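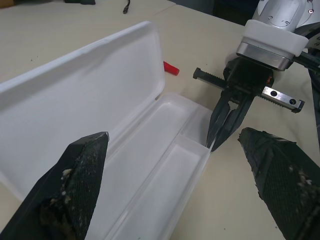
Tema: ¿Cómo escribo la esquela de mi tía sin que parezca un currículum?

soying_wu
Hola a todos, primera vez que escribo en este subforo. Mi tía Mei-kuen Sin falleció en noviembre y me ha tocado a mí redactar la esquela para el boletín de Braddale. Me dan 100 palabras y llevo ya 6 borradores, todos horribles. Empiezo por dónde nació, sigo con los estudios, luego los años en la papelería Fernach... y cuando llego a lo que era ella de verdad ya no me queda sitio. ¿Vosotros qué quitaríais?

lambros_a
Lo siento mucho. Yo quitaría los estudios. Cuando murió mi padre pusimos hasta el instituto y al releerlo no lo reconocía ni mi madre. Deja el nombre, la familia, el trabajo en una línea y algo que solo hiciera ella.

WingyanYeh
Pues yo no estoy de acuerdo, Lambros. Las esquelas las leen también los compañeros de clase que perdieron el contacto, y por el colegio la localizan. Con mi abuela nos escribieron 2 señoras que no veíamos desde hacía siglos, precisamente por eso. Yo lo dejaría, aunque sea cortito.

lambros_a
Vale, pero con 100 palabras algo tiene que caer. Entonces quita el "tras una larga enfermedad".

soying_wu
Eso mi madre quiere que salga sí o sí :( Lo que no sé es cómo meter a los sobrinos, somos 17 contándome a mí. Si pongo los nombres se acabó la esquela.

laiching.liu
"Sus sobrinos" y ya está, mujer. Nombra a los hermanos y a quien la cuidó. En Wullano, donde vivo, la funeraria te deja colgar un texto largo en su web – pregunta en la tuya, que muchas veces va incluido y no lo dicen. Allí pones a los 17 con nombre y apellidos.

WingyanYeh
Con lo de los sobrinos ojo, que en mi familia hubo morros por menos. Avisa antes por el grupo.

soying_wu
Avisados quedan, jaja. He llamado a Dhillon, los de la funeraria, y sí que hay página. La versión corta va con el colegio y con la enfermedad, y he metido que cantaba en el autobús. Me sobran todavía unas palabras, esta noche la pego aquí y me decís.

lambros_a
Lo del autobús no lo toques.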